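慢半拍的手

我到Urnside的那天下午，雨刚停，门口的地垫还在往外渗水。来接我的是奥杜尔·巴尔杜尔斯多蒂尔（Auður Baldursdóttir），她一边帮我找拖鞋，一边很不好意思地解释，说楼里的咖啡机又坏了，只能请我喝茶。茶是好茶，装在一只缺了口的搪瓷杯里，我捧着它在走廊里听她讲了快半个小时，还没走到实验室的门口。

她讲的是“犹豫”。这个词在他们组里是个正经的术语，写进了2021年9月提交的那篇论文的标题，可是听她讲起来，总让人觉得是在说家里某位优柔寡断的长辈。她说，过去几年大家教机器人做家务，办法大同小异：人拿着手柄或者夹爪示范，机器把看到的画面和人手的动作一一记下来，再学着照做。学得多了，样子也就像了。麻烦在于，人示范的时候会停顿。伸手到一半，想一想，换个角度，再往下走。从前整理数据的人嫌这些停顿碍事，顺手就剪掉了，剪得干干净净，剩下的全是利落漂亮的动作。

“我们也剪过，”她说，“剪了整整一个冬天。”

后来是谁先想到不剪的，组里到现在说法不一。埃拉赫·哈希米（Elaheh Hashemi）坚持说是因为她懒，那阵子赶着搬家，有一批示范没来得及清理，就原样喂给了模型。尼马·戈莱斯塔尼（Nima Golestani）则说他早在组会上提过，只是当时没人理他，会议记录里也没写。我两边都听了，两边都讲得活灵活现，我也就不打算替他们断这桩公案了。总之那一批没剪过的数据训练出来的模型，抓东西的时候会在物体上方慢下来，慢得让人着急，然后落下去，夹住。着急归着急，夹空的次数却少了。

这件事听上去简单，要说清楚里面的道理，他们花了很长时间。我试着用自己的话转述一遍，说得不准的地方，请懂行的读者多担待。人在示范时停下来，往往正是画面里信息不够的时候：手挡住了东西，或者两样东西挨得近，看不出哪条边是哪个的。停顿的前后，手腕会有一点细小的挪动，等于换个位置再看一眼。剪掉停顿，这点挪动也跟着没了，模型学到的便是一种盲目的自信。留下来呢，又有另外的毛病，模型会把发呆也一并学去，在什么都看得清清楚楚的时候莫名其妙地悬在半空。哈希米给我放过一段早期的录像，那只夹爪停在一根塑料胡萝卜上方，停了足足32秒，她在旁边笑得直拍桌子。

论文里真正算得上方法的部分，就是怎么把这两种停顿分开。他们给每一处停顿打分，看停顿之后的动作跟停顿之前的预测差了多少。差得多，说明这一停是有用的，人看出了新东西，改了主意；差得少，多半是示范的人在打哈欠，或者在听隔壁说话。前一种留下，后一种压短。戈莱斯塔尼很喜欢把这套打分叫作“茶凉了没有”，典故我问过，他讲了一大圈，从他外婆讲到楼下的小卖部，我最后还是没有弄明白。

示范总共收了3,000段，其中647段里有他们认为“有用的停顿”，比原先估计的少得多。奥杜尔说，刚看到这个数的时候她有点泄气，觉得自己围着一件稀罕事大做文章。可是把这些片段单独拿出来一看，几乎全落在最要紧的地方，就是手指快要碰到东西的那一小段路上。模型在别处可以快，偏偏在这里快不得。

用来试验的东西，是一套玩具厨房用品。我原以为会看到什么精密的零件，结果满眼都是孩子过家家的玩意儿，心里一下子就松快了。选玩具有选玩具的讲究：轻，耐摔，形状又够刁钻，薄的、圆的、带把手的样样都有。最难的是面包片。它平平地躺在台面上，没有多少厚度，夹爪从上方下去，角度偏一点就只能在表面蹭过去。
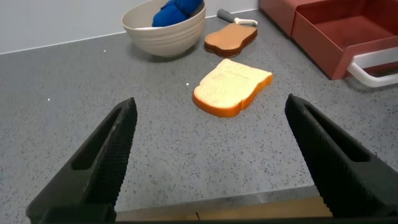

沙赫拉·阿利普尔（Shahla Alipour）管着面包片这一组试验，说起它来又爱又恨。她告诉我，没做过处理的模型碰到面包片，总是直愣愣地扑下去，十次里有好几次压在正中央，夹不起来，还往前推。学会了停顿的模型会先在边上悬一悬，挪一挪，找到面包皮那道稍微鼓起来的边，再下手。她给每个模型安排了15轮，轮与轮之间换位置、换朝向，有时再换一片颜色不同的。做到后来，她闭着眼睛都知道哪个模型会在哪里出错，晚上回家切真面包，手也跟着慢了下来，惹得家里人问她是不是不舒服。

我问她，慢下来到底要赔进去多少时间。这是我路上就想好的问题，自以为问得刁钻。她想了想，说单看一次抓取，确实慢，谁也不必替它遮掩；可是没有停顿的模型抓空之后要退回去重来，来回几趟，时间也就搭进去了。至于换成真的厨房，东西会滑、会软、会烫，她说眼下不敢打包票，论文的最后一节老老实实列着这些没做过的情形，审稿人想必也会揪着不放。

同行里也有不以为然的。在Vustley做抓取研究的沙赫拉·加法里（Shahla Ghaffari）跟我通过一次电话，语气很和气，意见却很硬。她觉得与其教机器从人的迟疑里学，不如多装一只相机，从旁边看过去，遮挡的问题也就解决了大半，犯不着绕这么远。我把这话原样带回Urnside，奥杜尔听了点点头，说加相机他们也试过，有用，但多出来的相机要标定，要走线，换个台面又得重新来一遍，而且手腕快贴到东西的时候，旁边那只相机常常又被手臂挡住了。两个人说的我都觉得有理，她们俩据说明年要在同一个研讨会上碰面，我很想去旁听。

临走前，戈莱斯塔尼拉我去看他新写的打分程序，说要把阈值改成随任务变动的，免得每换一种玩具就手调一遍。程序跑到一半报了错，他嘟囔着翻了半天日志，茶早就放在一边忘了。奥杜尔送我下楼，路上还在讲下一批示范该请谁来做，她想找几位从没碰过机器人的人，最好是平时做饭的，手上有自己的习惯。外面又下起了小雨，她把伞借给了我，嘱咐我下次来的时候记得还。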